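The Bread Year

My grandmother kept the bakery in Lilitz going until her knees gave out, and when she finally came to live with us in Idside she brought one suitcase, a radio that only liked one station, and a jar of sourdough starter wrapped in a wool sock. She said the starter dated from 1961. My mother said it smelled like it.

I was nine that January, and I was given the job of feeding it. Every morning before school I stirred in the flour and the water and told it good morning, as instructed (she was very firm about the good morning), and every afternoon I came home and looked to see whether it had forgiven me for leaving.
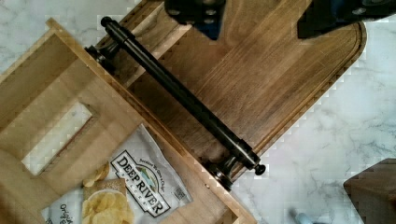

The Letter from Hamum

In spring a letter came from her sister, who had stayed behind in Hamum and had not written in 25 years. They had quarreled over a recipe, or a man, or possibly a man's recipe; the story changed with the weather. My grandmother read it standing up, then put it in her apron and made toast for everyone, though we had just had supper.
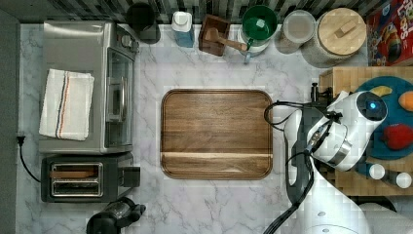 She didn't speak of it for a week. Then one night she asked me to fetch the good paper, and she wrote back, slowly, with her tongue between her teeth, and into the envelope she tucked a little packet of starter dried to flakes. "She'll know what to do with it," she said, and let me lick the stamp.

All summer we waited, and I fed the jar, and the mailman learned to shake his head at us from the gate so we wouldn't have to come down the steps.

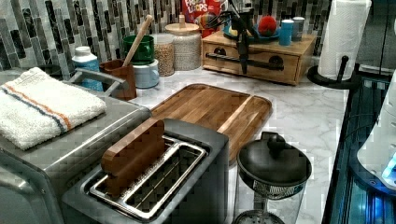
It was October when the parcel arrived, tied with so much string that my father had to go find his knife. Inside was a loaf, hard as a roof tile after its long trip, and a note with four words on it: "Yours was always better." My grandmother laughed until she had to sit down, and then she asked me to put the soup on, and we broke that loaf into it and ate every bit.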